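We use cookies to remember your settings. Accept | Manage

The Drawer of Small Things

Why people who repair at home also learn to keep

By Dalia Zerouali
26 August 2020

In the kitchen of Reda Filali there is a drawer that does not open all the way. Something at the back has stopped it for years, maybe a hinge, maybe a handle of a pot. He knows it, and he pulls the drawer always with the same slow movement, like a man who does not want to wake a child.

"Everything in there is good," he told me. "Only I cannot find it."

I have visited three homes for this article, all in Kekwood, the old quarter behind the railway line. In each of them lives a person who repairs lamps, radios and zippers for the neighbors, and in each of them I heard the same complaint. The repair itself takes a few minutes. The search for the right screw takes the evening.
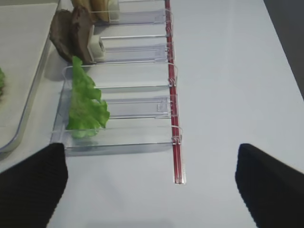

A clear rack divided into compartments, with a thin red rod along its side.

Filali is 54 years old and was a bus mechanic before his knees became bad. At the garage every part had its place and a number, and a clerk would write down who took it. At home he had coffee cans. He says that in January, when the streets were full of ice and he could not go out, he poured all the cans on the bed and began to sort. His wife slept in the living room for two nights. She still speaks about it, but she also asks him now where the picture hooks are, and he can answer.

His method is by use. Things for doors stay with things for doors, even if one is a screw and the other is a spring. Dalia Abdelaziz, who lives two streets from him, finds this terrible. She sorts by size, and inside of the size by metal, and she keeps a small notebook with a page for each box. When I asked to see the page for washers she brought it to me together with a plate of dates, and I had to read it completely before I was permitted to eat.

She began to collect in 2000, the year she moved from her parents' house. Her father gave her seven jars, all of them with jam labels. She has never taken off the labels, so her wood screws are in apricot and her fuses are in fig. 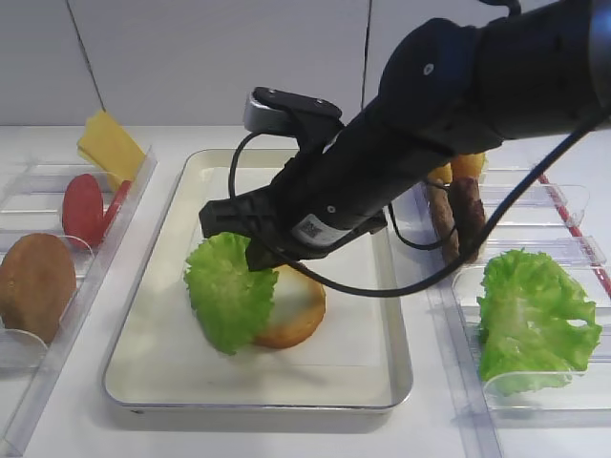 There is a question of how much a person should keep. Abdelkrim Bouazza, the third of my hosts, has a strict rule that what was not touched during three years must leave the house. He gives it to the repair evening at the Huerta hall, where anyone can take from the boxes at the entrance. He admitted to me that he has gone back there more than once to look for his own pieces. One time he found them, and one time a boy had already put them on a bicycle.

Abdelaziz thinks that such a rule is for people with bad memory. In her opinion a part does not get old only because it waits. She showed me a brass latch which she kept for a window that was changed long ago. I asked what she would do with it. She closed the jar and said she was not finished thinking.

When I came again to Filali at the end of the summer, he had bought new boxes for the hallway and had written the names on them with a thick pen. Doors. Water. Light. The last one had no name yet. In the kitchen the drawer was still stuck, and he said he will look at it when the weather is cooler.

Contact the editors | Copyright Clusex Magazine | Back to top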